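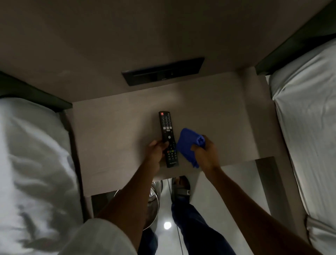
Small tables get their moment at the Bélanger

August has been a busy month in Stoddale, and one of the nicest bits of news comes from the twin rooms at the Bélanger hotel. Our housekeeping team has spent the month on the bedside tables, all 149 of them, along with the remote controls that live on top. The last room was ticked off just before 3 in the afternoon, and there was cake in the linen room by ten past!

If you've stayed with us you'll know the tables. Each twin has one, set between the two beds and shared by whoever is sleeping on either side. It ends up holding everything - glasses, paperbacks, phone chargers, half a packet of biscuits, the room key you were sure you'd left in your coat. So it does a lot of work for a piece of furniture most people hardly look at, and we thought it deserved a proper month to itself.

The idea came out of our spring comment cards. We had 380 back, which is our best return ever (thank you!), and people were very kind about the beds and the breakfast. But quite a few mentioned the bedside table. Sticky rings from mugs came up, and so did crumbs along the back edge, and one guest wrote a whole side of the card about the remote control and the fluff between its buttons. She was right, too. We went and had a look.

Lorne Poirier, our head of housekeeping, took the card straight to the morning meeting and pinned it up by the trolleys. By the end of that week there was a new room sheet with the table on its own line, where before it had been lumped in with "surfaces".

"I was so pleased somebody had written it down," says Lorne. "You can make a bed beautifully and then the guest sits on it, picks up the remote and finds somebody else's toast. I've been wanting to move the table up the list for years."

What has changed

The table now gets done early in the visit, while the beds are still as the last guests left them. Anything that gets shaken out of the bedding later is caught by a quick second pass at the end, and the team say it makes the whole room feel under way. Anything left behind by a guest goes into a named bag and down to reception first.

The remote gets its own turn. It's held steady on the tabletop with one hand and wiped with the other, buttons and casing, then the sides and the back. The number keys are the worst for crumbs. The four coloured buttons, which hardly anyone uses as far as we can tell, come up lovely and bright.

Then it's the tabletop itself. One hand on the edge, one on the cloth, and long strokes along the grain with a bit of weight behind them. Blue cloths are for bedside tables and remotes only, and they're folded into a small square so there's always a clean face to turn to. A bunched-up cloth is fine for getting round the remote, but the fold wins on the flat. Lorne is very firm about the fold.

The front edge matters as well. It's where people lean when they get up in the night, and it had never been on the old sheet at all.
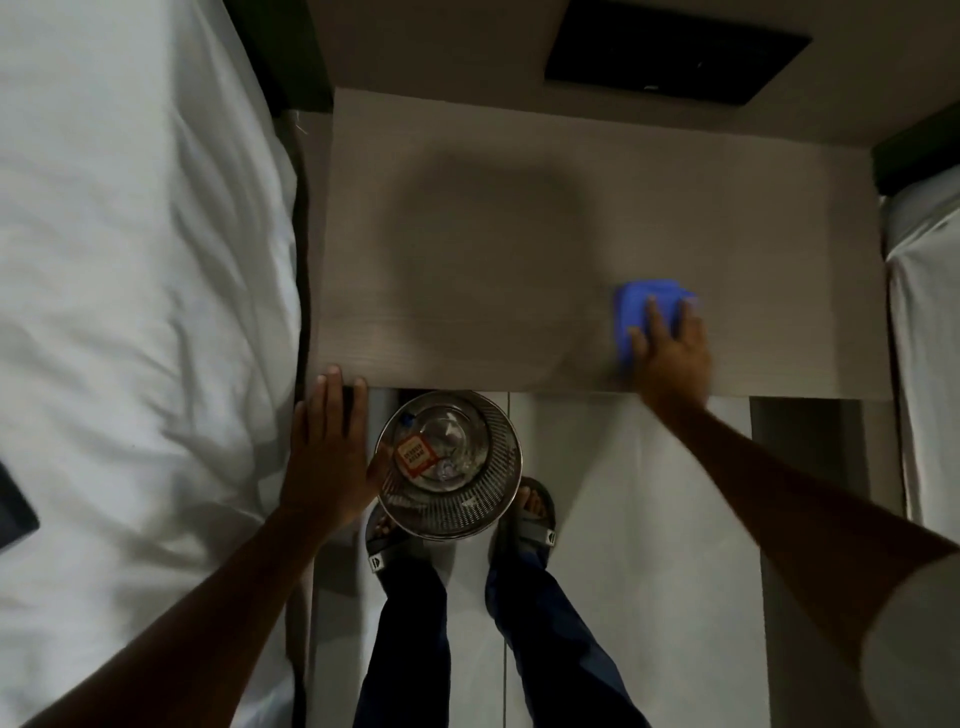 A Brisholm visitor

Halfway through the month we had a visit from our sister hotel over in Brisholm, who wanted to see how we were getting on. Four of their team came across on the early bus and joined in for the morning, which was great fun. They clean from the window inwards and we clean from the door, so there was plenty of friendly arguing about which is better. No agreement was reached, but they did go home with a stack of blue cloths and a copy of the new sheet.

They also left us with a good tip. At Brisholm they crouch down after wiping and look across the tabletop towards the window, so any smears show up in the light. We'd always checked from standing, looking straight down, and your own shadow gets in the way when you do that. It sounds like such a little thing, but the second-floor team tried it that same morning and found streaks in rooms they'd already signed off. Back they went with the cloths, laughing.

Fresh room sheets and a new rota

The new sheets were printed by Trulteo, the stationers on the corner of Mill Row, who turned them round overnight when we spotted a spelling mistake in the first batch (it said "beside table" all the way down). They're on stiffer card now and clip to the front of the trolley.

The rota has changed a little too. Twins are now cleaned in pairs wherever we can manage it, one person to each side of the room, meeting at the table. It's more sociable, and the bed-making goes faster with somebody on the other corner of the sheet. New starters are paired with someone who knows the floor for their first fortnight.

Cloths are being counted in and out of the laundry for the first time, which has been quite an eye-opener. By the end of the month 3282 had gone through the wash. The laundry has asked very nicely for them to be sent down unfolded from now on, so please do that, everyone.

What comes next

September is for lampshades and the tops of wardrobes, so the stepladders have been checked and relabelled by floor. After that it will be the kettles and tea trays, and we've already had some strong views on where the teaspoons should go.

We're also going to keep the comment cards in a new spot. They used to sit on the desk under the hotel folder, where they were easy to miss, and they'll now be handed over with your key at check-in. Do fill one in, even if it's only a line. The front desk reads them out at the morning meeting and the good ones get pinned up in the linen room next to the fluff card, which is still there and is staying there.

A big thank you to everybody on floors one to four, to the laundry for keeping up, and to the kitchen for the lemon drizzle. Guests staying in a twin this autumn are very welcome to let us know how the table looks. Cards can be dropped in the box by the lift or given to anyone on reception.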